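Ticket 2395: Drornis cow mats creeping downhill, north cubicle row, Wondumcombe
Status: closed (reopened once, see below) 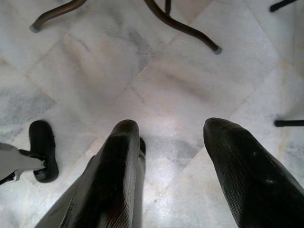 Pale marble tiles laid on the diagonal, grey veining.

Reported by: J. Hollmann, Wondumcombe dairy
Assigned to: Detlef Ruppert, Civberg product support
Product: Drornis cubicle mat, interlocking, hammered top, studded underside

30/10/2021, Hollmann
The mats in the north row are leaving. Not quickly. The kerb end has opened a gap I can get my boot into, and the passage end now hangs over the step like a tongue. South row, same mats, same concrete, same cows more or less, hasn't budged. I have shoved them back twice with the skid steer and they have resumed their journey both times. The cows remain neutral.

Ruppert
Thanks, Jannik. Some questions, sorry, the form makes me ask them all. What's the fall on the cubicle bed? Which fixings did you use, and how many per mat? Any bedding or lime going underneath? And are the mats puzzle side to puzzle side right along the row, or did somebody trim one to get around a post?

Hollmann
Fall is whatever my father decided it was. I put a level on it and it's within your manual's limits in both rows. Fixings are the ones in the box. Two per mat at the kerb end, as per the drawing. Lime goes on top, then goes wherever it likes. One mat is trimmed, at the post by the water trough. I was hoping you wouldn't ask about that one.

Ruppert
I have to ask about that one. Can you lift the kerb end of the mat beside it and tell me what the plugs look like?

Hollmann
Lifted. Took two of us and some language. The screws are fine, the washers are fine, the plugs come out of the concrete with my fingers. Hole is a good bit wider than the plug. I hired the drill from Voß and used the bit that was in it, and I now suspect it was not your bit.

Ruppert
That'd do it. Oversized holes, so the plugs never gripped, and the interlock has been holding the row together while the whole lot goes for a walk. South row?

Hollmann
South row was drilled by my sister, who read the instructions.

Ruppert
Noted. Suggested fix:
Push the row back to the kerb and clean out the gap first, or it won't close.
Drill new holes a hand's width along from the old ones. Don't reuse the old holes with a bigger plug.
Blow the dust out. A bicycle pump is fine.
Tighten until the washer sits flush with the rubber, then stop.
Add a third fixing on the trimmed mat.
I've put a bag of plugs and the right bit in the post. Goodwill, no charge. Closing.

January, Hollmann
Reopening. One mat has moved.

Ruppert
Which one?

Hollmann
The trimmed one. I ran out of daylight and gave it two fixings. Third is in as of this morning. You may close it again and we need not discuss it.

Ruppert
Closed. Bag of 200 spare washers is yours to keep, the system won't let me send fewer.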